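4 November 2024
By Finbarr Foley
Filed under: Student Projects / Networking / Term Reports

Effect of Channel Width on Throughput in a Shared Student Residence

1. Background

The Stirkaleck residence has one wired uplink per floor and one access point per corridor. Residents on the second floor reported slow transfers in the evening, while the wired link showed spare capacity at the same hours. This project tested whether the 80 MHz channel width set by default on the 5 GHz radios was part of the cause. The work was done in September under the course in applied networking, with Bernd Pfeiffer as lab partner.

2. Equipment

The test server was a desktop tower on a wired gigabit port. Two laptops acted as clients. Traffic was generated with iperf3 in TCP mode, and all logs were written to a local drive on the server so that logging did not add load to the network under test.
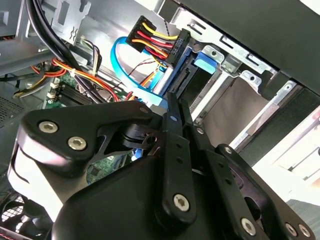

Figure 1. SATA power connector on the back of a drive.

The access points run firmware from the Dalalitz package, which allows channel width, transmit power and minimum data rate to be set for each radio. Transmit power was left alone for the whole test. Band steering was turned off, as it moved one client to 2.4 GHz during the trial run and made that run useless.

3. Method

Each run lasted 83 seconds. The first three seconds were dropped to remove TCP slow start. Runs were made at 20, 40 and 80 MHz, in rotating order, at the same two client positions: one in the corridor with a clear path to the access point, and one in a bedroom behind two block walls. In total 205 runs were kept. Runs were thrown out if the client roamed or if the server reported a link error on its wired port.

Retry counts were read from the access point before and after each run. Channel use by neighbors was taken from the survey tool built into the firmware. Its readings are averages over 5 seconds, so short bursts do not show.

4. Results

In the corridor, 80 MHz gave the highest median throughput during the day. In the evening the gap between 80 and 40 MHz closed, and the spread between runs at 80 MHz grew. In the bedroom, 40 MHz was better at all hours. The 20 MHz setting was never the fastest but had the fewest retries.

The worst single run logged more than 4,000 retries. It was made at 80 MHz in the bedroom, with the neighboring access point on an overlapping channel – the survey showed that channel busy for most of the run.

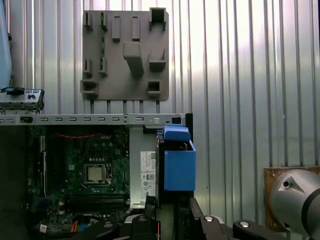

Ní Bhriain asked at the draft review whether the evening result would hold with more than two clients, and argued that airtime contention between residents could hide any gain from a narrower channel. The data here cannot settle that. Both clients were idle except when under test, and resident traffic was not controlled.

5. Recommendation

Set the second floor radios to 40 MHz and assign channels by hand so that adjacent access points do not overlap. Repeat the bedroom runs with four clients. The Riltley annex uses the same firmware and could serve as a second site, though its walls are stud partition and the results may differ.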